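Sorting pill bottles: shelf or drawer?
Posted by Pillum, December 11, 2024

I'm finally dealing with the pill bottles. They used to live in a drawer and I was forever digging. Now I'm using a small raised shelf, and I got everything out on the table first to see what I had. The big amber bottle was the problem. It has green capsules in with a layer of smaller pills, because I got lazy in April and combined two things.
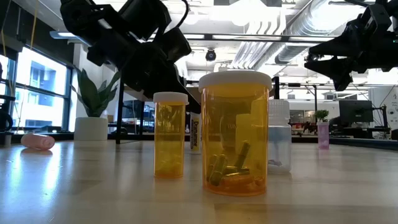

Cedik: Don't combine anything. Two kinds in one bottle and you lose the directions and the expiration date for at least one of them. I'd ask the pharmacy about that one before taking any more from it.

Pillum: Fair. It's set aside and I'll call them.

Omoregie: I disagree about the shelf too. Light and heat are bad for most pills, and a table by a window gets plenty of both. A drawer with a divider works fine. Mine is 11 inches deep and holds everything.

Pillum: I forget what I can't see - that was the trouble with the drawer. Small bottles go up on the board, and only the one I'm working on stays down in front.

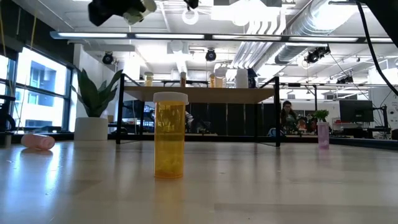 Pisitska: Do you keep the cotton that comes in the bottle?
Cedik: Take it out once you open it. It can pick up moisture.

Omoregie: I'd still move the shelf away from the glass.

Pillum: I might put the whole thing in the hall closet. For now there are six on the shelf, and the pink and yellow-green tubes are still lying on the table until I decide on them.
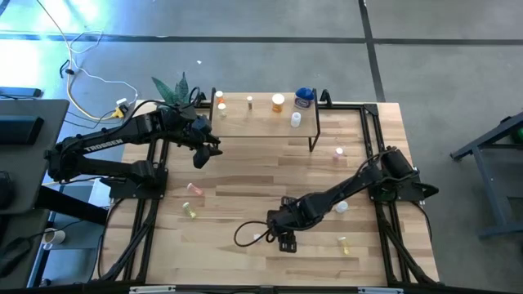

Thread length: 1 min read

Pisitska: Closet gets my vote. Put the labels facing out and keep the caps tight. If there are kids in the house, go higher than a shelf like that.

Omoregie: Closet is fine with me. Still prefer the drawer.

Recent threads
Drawer dividers that stay put
What to do with expired vitamins
Labeling small jars
Hall closet shelves, how deep?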